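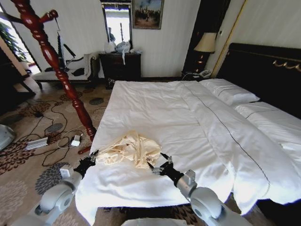 Why Is Satin So Shiny?

Some cloth looks dull, like a cotton T-shirt. Some cloth looks almost wet when light falls on it. Shiny cloth like that is often satin. Satin is used for robes, dresses, ribbons, the lining of coats, and the edges of baby blankets.

Many people think satin is a material, like wool or cotton. It is really a way of weaving. To understand it, you need to know how cloth is made.

Over and under

Woven cloth is made on a machine called a loom. One set of threads is stretched tight from one end to the other. These are the warp threads. Another thread goes across them, from side to side. This is the weft.

In plain cloth, the weft goes over one warp thread, under the next, over the next, and so on. Many bed sheets are made this way. If you have ever woven a paper mat at school, you made a plain weave.

In satin, a thread goes over four or more threads before it goes under one. The long part that lies on top is called a float. The floats lie side by side and make a smooth surface. Light bounces off a smooth surface all in one direction, and your eye sees a shine. Plain cloth has many tiny bumps, so the light scatters.

Turn a piece of satin over and look at the back. Usually it is much duller.

Why it shines more in folds

When satin is in a heap on a bed, the top of a fold may catch the light while the side stays darker. A cream satin robe can look white in one spot and tan in another, but the dye is the same all over. Try moving a satin ribbon under a lamp and watch the bright spots move.

What is satin made of?

Long ago satin was made of silk. Today a lot of it is polyester, which costs less. To find out what you have, look for the small label sewn inside. It tells you the fiber and how to wash it.

How to fold something slippery

Satin slides, so it is harder to fold than a towel.

1. Lay it on a wide, flat place. A bed works well.
2. Find the shoulders and pull them apart gently.
3. Smooth it from the middle out to the sides with flat hands.
4. Fold in the sleeves, if there are any.
5. Fold the bottom up to the top, then once more.

Take off rings and watches first. Floats are long and can snag on a rough edge. A pulled thread leaves a line in the cloth that is hard to fix.

Words to know

Float: a thread that passes over several others
Loom: a machine for weaving
Warp: the threads that are stretched on the loom
Weft: the thread that goes across

Written by Zinash Ayele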